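Pundton smoked mutton

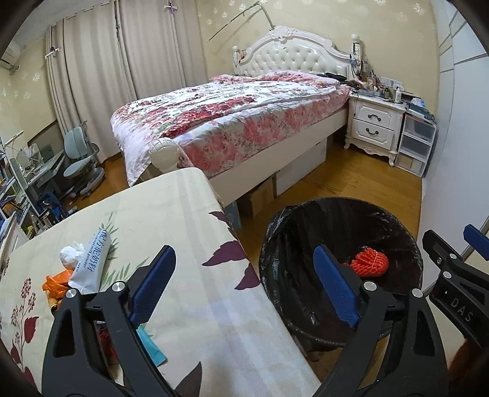

Pundton smoked mutton is a barbecue dish made from the shoulder or leg of a mature sheep, dry-rubbed and cooked slowly over a low wood fire. It takes its name from the town of Pundton, where it was first sold at livestock sales and is still served at a cook-off held each January.

History

The dish is usually credited to Fergus Gillies, a butcher who ran a lunch counter beside the Pundton stockyard. Older sheep sold cheaply there, and Gillies smoked the tougher cuts overnight to have them ready by 6 a.m. His first pit was a brick trench covered with roofing tin. It was later replaced by a steel cooker from MacBrayne, a local welding shop, that could hold 63 shoulders.

Preparation

The meat is trimmed of most of its outer fat, which can taste strong when smoked. The rub is salt, black pepper, dry mustard and a little brown sugar. Shoulders are cooked at 225 to 250 degrees Fahrenheit, normally over oak or hickory, until the blade bone pulls free. Some cooks wrap the meat in butcher paper once the bark has set.

During cooking the meat is mopped with a thin black sauce of vinegar, Worcestershire sauce and allspice. Tomato is not used. The mutton is chopped or sliced and served on white bread with raw onion and dill pickles.

Cook-off

The Pundton cook-off began with nine teams and now draws 57. Attendance passed 1,000 for the first time after the event moved to the Kiravero fairground, and the most recent count was 1,237. Entries are judged on tenderness, smoke and sauce. Gas cookers are not allowed, and pellet grills compete in a separate class.

See also

Barbecue sauce
Burgoo
Mutton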